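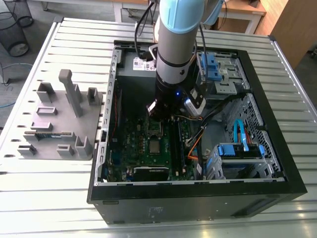 Build diary, November - the CPU job

Back in the workshop by mid-morning with a thermos and a list. The old tower is on its side on the slotted table with the panel off, and the grey printed plate is bolted down next to it. Mwanahawa Kaijage drew most of that plate and I've been fiddling with it ever since (sorry, Mwanahawa!). I've started calling the whole setup Omness, mostly so I've got something to yell at.

Spent the first hour on the approach angle. I'd had the wrist coming in at 105 degrees in the script, a leftover from the memory stick job, and changed that before I let it anywhere near the board. Dropped the speed to 60 percent as well - I'm a chicken around socket pins. 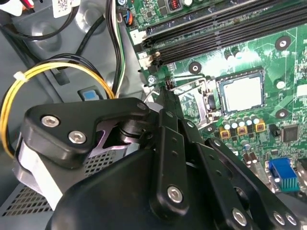 Fingertips by the socket, load plate up, CPU sitting in its frame.

I love the wrist camera view. From my stool I can't see a thing past the fingers, but on the monitor there's the little retention lever, plain as day! I saved two waypoints above the socket and wrote them on masking tape, because last time I trusted my memory and lost an evening.
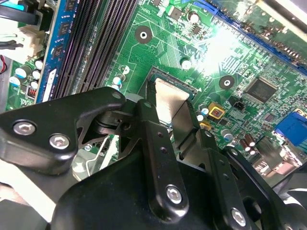
Close in over the board, blue RAM module off to the left. Bad glare at the top right.

That glare has to go. I might try a bit of baking paper over the lamp, or just move the lamp. The grip is what I really want to sort out, though. The jaws take the chip by its edges, so there's not much to hang on to, and I keep going back and forth about gluing thin rubber on them.
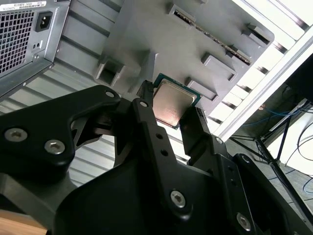 Processor in the jaws, up against the grey bracket.

Still to do: tidy the cables on the arm, reprint the small bracket with a bit more clearance, email Mwanahawa the new measurements. And buy more masking tape.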